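Small Jobs, Long Threads

Aidan Kavanagh gets most of his work through message boards, and most of it is for people he will never meet. A hosting reseller wants a logo by Friday. A man in another time zone wants his store moved to a new theme, with every product link still working. The pay is low and the briefs are short, often one paragraph with the budget left out.

Kavanagh started on Bolport, a freelance board that lists jobs by price and lets anyone bid. His first job was a set of header graphics for Fagundes, a small company that sells phone accessories. It paid $60. The owner asked for changes for two weeks, then posted a good review and came back in April with a bigger order.

"I read the brief twice and then I ask what it leaves out," he says. "File format, who owns the source files, how many rounds of changes. If they won't answer that, I don't bid."

He keeps a plain text file of every bid he has sent. It stood at 997 when we spoke. Of those, 187 turned into paid work. He thinks that is a fair rate for someone who writes each bid by hand and never uses a template.

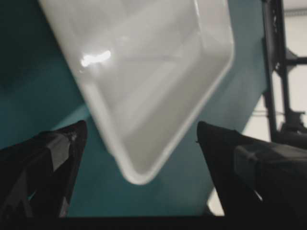

Vol. 2 - Page 60

Buyers have their own complaints. Warska, which runs coupon sites, stopped posting open jobs after getting the same pasted reply from dozens of accounts. The company now keeps a short list of designers and pays half up front. Its staff ask for one sample in the right size before any money moves - a small banner or a single button is enough.

Payment is where most threads go bad. Kavanagh uses Allix, an escrow service that holds the money until both sides sign off. The fee comes out of his end. He used to skip it for repeat clients and lost a full month's rent that way on a site redesign. He now puts the fee in the quote as its own line, and few clients ask him to take it out.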